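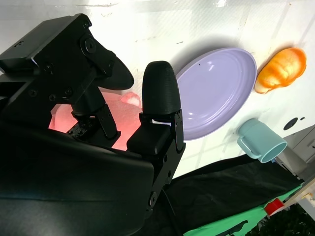 Marleny Taipe has managed the activity room at the Pluvmont family center for 11 years. In a conversation held in the room one morning in July, she described how it is stocked and how it is put back in order after use.

The center keeps its play items and its tableware in the same room, an arrangement that visitors sometimes question. "Children bring a toy to the table and they want to serve it lunch," Ms. Taipe said. "If the plates are in another room, the game stops." The current inventory lists 586 items, from plush toys to plates and mugs, and each has a home on the shelves.

Color was a deliberate choice. When the old tableware was replaced, staff asked for lavender plates, which stand out on a white tabletop. "We used to have white plates on white tables," she said. "At the end of the day we left them behind."

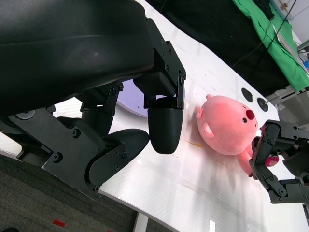 Soft toys are handled separately from everything else. Ms. Taipe asks that they leave the table first and go into their own bin, and that they be checked for loose seams before the next session. "A plush toy picks up whatever is on the table - crumbs, glue, anything," she said. "I would like it out of the way before the cloths come out."

Her colleague Petro Vasylenko, who joined the center from its Grurano branch, oversees the evening reset. He works from one end of the table to the other and does not sort by type until the surface is clear. 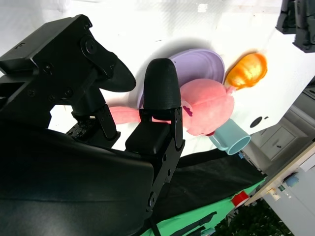
"Mugs are my concern," Mr. Vasylenko said. "They tip over and they roll. I stand them up before I touch the plates." Plates are then stacked by size, wiped and returned to the lower shelf, within reach of the youngest visitors.

Both would like a second table. A request has been submitted for the coming year, and Ms. Taipe expects a reply before the fall sessions open.

Search this site Enter keywords Go

Contact the Center | Copyright Pluvmont Family Center. All rights reserved. | Back to top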